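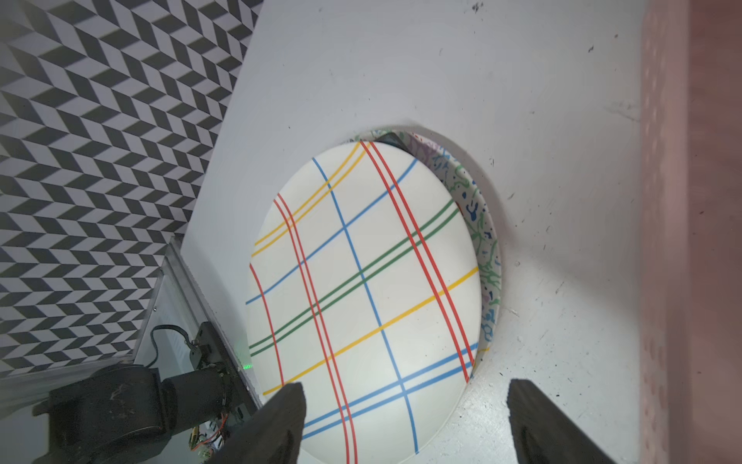 Ticket opened by: the plate shelf person, Ezzat Kitchen Share
Category: Dishes and storage
Status: Solved, still watching

Original report

Plates keep sliding down when stored on edge in the white bin. The plaid one (white, with red, blue, yellow and green lines) is the worst. It leans back, the plate behind it leans with it, and after a few trips to the sink and back the whole row has slumped. I love these plates and would like to keep using them every day, so please help me fix the bin and don't tell me to put them in a cupboard!

Setup: shallow white bin, one layer, plates standing up. Plaid plate in front, splatter plate behind it, the one with the green and blue and purple blotches. The bin lives on the pull-out shelf under the counter. The floor of it is scuffed and has little black specks that don't seem to bother anything. It's a mixed set, all bought one at a time, so no two rims are quite the same.

Already tried: turning the bin around, putting the heaviest plate at the back, packing tighter. Packing tighter does hold them up, but then you can't get a finger in to pull one out, and I chipped a saucer that way in December.

Update 1

Read the old Demitz thread on upright dish storage, all 189 replies of it, and it was a great evening. So many people care about this! The advice I took away was to check the floor of the bin first. A plate standing on its rim touches down on a very small spot, and if that spot is slick it will skate. I washed the bin with dish soap, rinsed it twice and let it dry overnight.

Result: better. The plaid plate stayed put through breakfast and lunch. By dinner it had crept forward again. The scuffs did not come off, and neither did most of the specks, so I'm calling those permanent.

Update 2

Tried a folded dish towel on the floor of the bin. Wonderful grip, and it's quiet too — no more clink when the shelf rolls in. The trouble is that the towel holds water. I rack my plates a bit damp (I know, I know) and after two days the towel smelled like a gym bag. Took it out.

Also tried rubber bands around the rim of the splatter plate, one on each side. They worked for an hour and then rolled off. I found one in the soup.

Update 3

Reply from the Turner desk, pasted here so it stays with the ticket:

"Cut a strip of ribbed shelf liner the length of the bin and lay it with the ribs running side to side, so the rim drops between two of them. Don't cover the whole floor or you'll trap crumbs. If the plates still lean, put a spacer behind the last one. What angle are they at now?"

My answer: I don't own anything that measures angles, but a good bit of lean, enough that you can see the full pattern from the front. I like seeing the pattern, so I'd be happy to keep some of that.

Update 4

Liner is in! I used the end of a Brakix roll left over from the spice drawer. Cut one strip, ribs side to side as told, and set the plaid plate on it first. It dropped into a groove with a nice little bump and stayed there. Splatter plate went in behind, two ribs back. I pushed the shelf in and out 7 times, the last few harder than I would ever do in real life, and neither plate went anywhere.

One thing to report for anybody copying this. The first strip was too long and curled up at the wall of the bin, which tipped everything forward. Trim it a little short at both ends. Mine is short by a thumb's width and lies flat.

Update 5

Did the spacer as well, for fun. A rolled-up piece of the same liner behind the last plate, held with a twist tie. It keeps the lean the same even when I take a plate out from the middle, and now there's room for my fingers on both sides of a rim. I can pull the plaid plate with one hand while holding a pan in the other. This has made me happier than it should.

Still open

The smaller dishes don't reach far enough down between the bigger plates and sit a bit loose. Has anyone tried narrower ribs for those? There's a second kind of liner at the hardware store with finer ridges and I may pick some up.

Also going to try the same thing with pot lids. Leaving this ticket open until I've had the plates through one full holiday dinner.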